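Naltix Window and Curtain Routine
Set-up Guide, Section 4: Recovering from a Curtain Fault

Revised Tue 27 July. Replaces the May sheet, which told you to "gently assist the robot" and which we would like you to recycle.

4.1 What the fault is

The robot closes its gripper on the curtain, starts its sideways pull, and at some point the cloth stops coming. The arm has a force limit and should halt. The curtain rail has no force limit and will express itself in other ways.

The panel shows one of these codes:

C-3 Cloth held, pull force exceeded. Arm stopped.
C-23 Cloth lost during pull. Arm stopped, gripper closed on nothing.
C-1992 Head and wrist cameras disagree about where the curtain edge is. This is usually glare. It is also the code most often reported to us as a year.

CAUTION: An open sash is a fall hazard for loose objects and an obstacle for the arm. Do not run the routine, or clear any fault, with a sash open and people below.

CAUTION: Never pull the cloth out of a closed gripper. You will win, and then you will be buying a curtain.

4.2 Before you touch anything

1. Press the stop button on the base. The C codes pause the arm but leave the motors live.
2. Wait for the status light to turn steady amber. Blinking amber means the arm still has plans.
3. Open the camera page in Iver and bring up the head view and the wrist view.
4. In the head view, check the window. Note any open sash and where the arms are in relation to the sill.
5. In the wrist view, check whether there is cloth between the fingers.

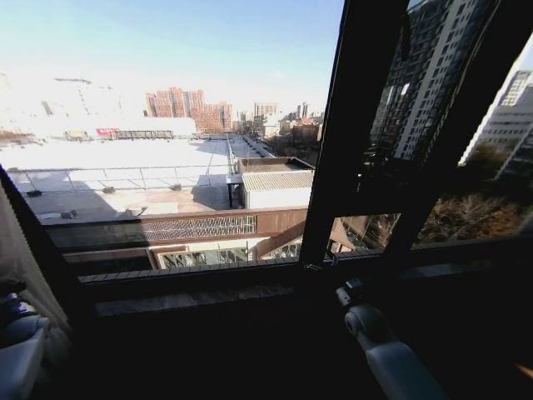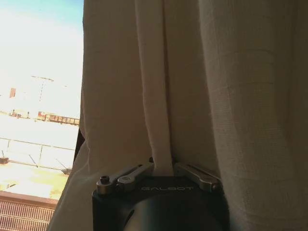 Figure 4-1. Head view with an open sash on the right (first), and wrist view with curtain between the fingers (second).

Note: Bright daylight will wash out part of either view. If the curtain edge cannot be made out, lower the exposure in Iver before going further. Squinting at the tablet has been tried at length.

4.3 Releasing the cloth

1. Stand on the side of the robot away from the window.
2. Support the curtain with one hand, well above the gripper, so that its weight is off the fingers.
3. In Iver, choose Manual, then Gripper, then Open Slow. Do not choose Open. Open is fast, and it was named by an engineer.
4. When the fingers have parted, lift the cloth clear. Look for threads caught at the finger joints. Loose weaves are the worst for this.
5. If a thread is caught, cut it close to the metal. Keep scissors near the robot and out of its reach.
6. Choose Retract. The arm backs away from the window before it lowers. If it tries to lower first, press stop and go to 4.5.

4.4 Closing the sash and restarting

1. With the arm retracted, close the sash by hand. The routine has no step for sashes. The sales brochure may have left a different impression.
2. Slide the curtain along its rail by hand, end to end. If it sticks for you, it will stick for the robot.
3. Release the stop button and choose Relearn Edge.
4. Run one pull at the Clukley setting (quarter speed). Keep a hand near the stop button throughout.

4.5 If the fault comes back

After 3 faults in one day the routine locks itself. Do not clear the lock by switching the robot off and on. It remembers.

Save the log from Iver and send it to the Çınar service desk with the fault code, the curtain fabric if known, and whether any sash was open at the time. Please answer the last one truthfully. The log includes the head view.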